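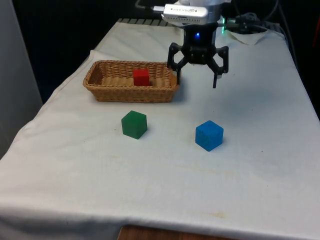
布のしみは落とすものだと思っている人が多い、とヘマント・ティワリは言う。落ちるしみと落ちないしみがあり、その見分けに時間をかけたほうがいい、というのが彼の考えだ。「お客さんには、まず何もしないでくださいと頼みます。こすらない。お湯をかけない。漂白剤も待ってください、と」

ティワリさんは八尾でテーブルクロスとシーツの洗いと繕いを請け負う「ヴェルカノ」という店を営んでいる。店といっても看板は小さく、通りからは普通の住宅に見える。入ってすぐが受付で、奥に洗い場と干し場、二階に縫い物の部屋がある。この仕事を始めて13年になる。その前は大阪市内のホテルの下請けで、業務用のシーツを大型の機械で洗っていた。

「工場では一枚ずつ見る余裕がないんです。しみが残ったものは別のかごに入れて、もう一度洗う。それでも残れば廃棄です。布としてはまだ十分に使えるものがずいぶん捨てられていました。それを何枚かもらって帰って、家の風呂場で試していたのが始まりです」

持ち込まれる白い布で最も多い相談は黄ばみだという。食べこぼしの跡だと思って持ってくる人が多いが、話を聞くと、しまう前に洗ったときは真っ白だったという場合がかなりある。

「洗ったときには見えないんです。油や糖分が繊維に残っていて、しまっている間に酸化して黄色や茶色になる。白ワインや果物の汁もそうです。こぼした日に色がつかないから、誰も気にしない。次の年に出してみて驚く」

処置の順番を聞いた。最初に水だけで半日ほど浸ける。糊が残っている布は、糊が汚れを抱えているので、これを抜かないと先に進まない。次に40度の湯に酸素系の漂白剤を溶かし、また浸ける。時間は布の厚さと古さで変える。塩素系は、麻の古い布にはまず使わない。

「塩素は早いです。早いけれど、繊維が弱ります。洗った直後はきれいで、二、三回使うと折り目から裂けてくる。うちに繕いで来る布のうち、裂け方を見て、ああ塩素だなと思うものはよくあります」

鉄のしみは別に扱う。古い棚の釘や、缶の底の跡がついたもので、酸素系の漂白剤ではかえって色が濃くなることがあるそうだ。ティワリさんは還元剤を使い、洗い場の隅の流しでほかの布と分けて処理する。家庭でやる場合は必ず換気をして、酸素系のものと混ぜないようにと何度も念を押された。

落ちない場合はどうするのか。

「そのまま使ってもらいます」と返事は短い。「どこかで止めないと布がなくなります。しみの上に刺繍をする人もいます。うちでも頼まれればやりますが、私からは勧めません。食卓にかけるものですから、皿を置けば隠れますし、隠れなくても食事はできます」

繕いは妻と二人で受け持っている。妻が二階で縫い、ティワリさんは洗いと検品を受け持つ。縁のほつれなら数日で返せるが、穴の織り継ぎになると2か月待ってもらうこともある。糸は同じ布の縫い代から抜くのがいちばん合う。縫い代が足りないときは、見本として取ってある古い布の中から近いものを探す。棚には引き取り手のなかった布が年代別に積まれていて、端に産地と番手を書いた紙が縫いつけてあった。

その中に、英語で「Ballcombe」と織り込まれた一枚があった。バルクームは宿の名前で、廃業したときにまとめて出た布の一部だという。コズゲイトという業者を通して束で買った。厚手で、洗うたびに柔らかくなる。ティワリさんはこれを自宅で使っている。

「柄もないし、高いものではないんです。ただ、織りがしっかりしている。今の布で同じ厚みのものを探すと、たいてい化繊が入っています。化繊が悪いとは言いません。しわにならないし、乾くのも早い。ただ、油を抱えると離しにくいので、洗う側としては手間がかかります」

アイロンについても聞いた。完全に乾く前にかける。裏からかけて、最後に表を軽くなでる。大きなクロスは二つ折りのままかけると折り線に力が集まって傷むので、広げてかける。台が小さければ、床に毛布を敷いてその上でかけてもいい。しわが少し残っても、食卓にかけて一晩置けば重みで落ち着くという。

「毎回ぴしっとさせなくていいと思います。お客さんの家を訪ねると、アイロンが面倒だからクロスは使わない、と言われることが多い。それなら、しわのままかけてください。しまいこむほうが布には悪いです」

しまい方は、糊をつけずに、よくすすいで、よく乾かすこと。ビニール袋には入れない。たたむ位置は年に一度変える。7月の梅雨明けに一度出して風を通し、そのときに折り目をずらすのがティワリさんの家の習慣になっている。防虫剤は綿や麻には基本的に要らないが、食べこぼしが残っていれば虫はつく。

昨年は宴会場や料理店からの仕事が大きく減った。代わりに個人からの小包が増えた。家にいる時間が長くなり、押し入れを片づけていて出てきた、という手紙が添えられていることが多いそうだ。

「祖母の嫁入り道具だったとか、そういう布です。送る前に洗ってくださる方もいますが、洗わずに送ってもらって構いません。何のしみか、いつごろのものか、わかる範囲で紙に書いて入れてもらえると助かります。わからなければ、わからないと書いてください」

受付は郵送のみで、持ち込みは当面休んでいる。見積もりは布が届いてから2日以内に電話で伝える。金額を聞いてやめる場合は、返送料だけで戻してくれる。

取材日 2021年1月9日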